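3.2 Collecting demonstrations in lived-in rooms

Cloth is a wonderful teacher, and the Fladeo set leans on it heavily. Each demonstration uses 2 hand-held grippers, one per hand, and we log both views together. Garments are lifted over a bed or picked up from the floor, with the household's belongings left in place.

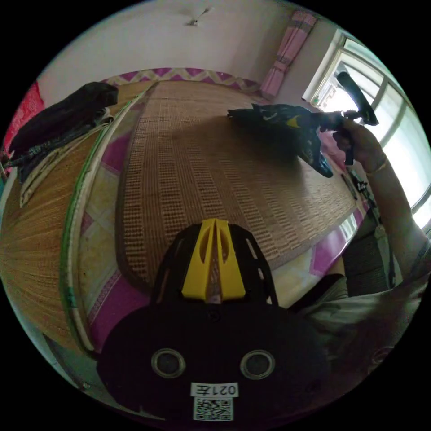
We kept 727 demonstrations from the Siriwan homes, and the variety delighted us – no crumpled garment falls the same way twice. Sessions were kept to 56 minutes, mostly in daylight. Bags and loose fabric near the target stay in the recording, as these are the cases on which our earlier Vurnen policy did worst.

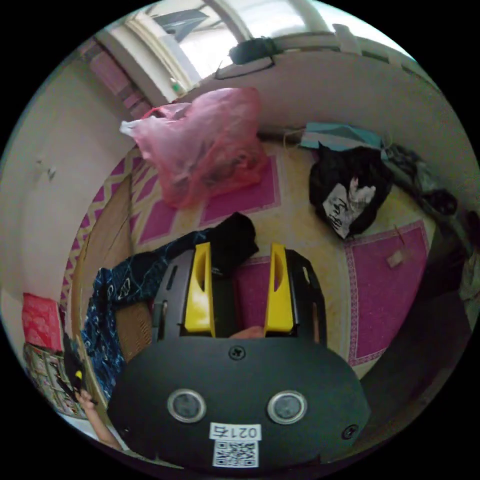 Figure 4. Gripper view with crumpled black fabric ahead of the yellow fingers.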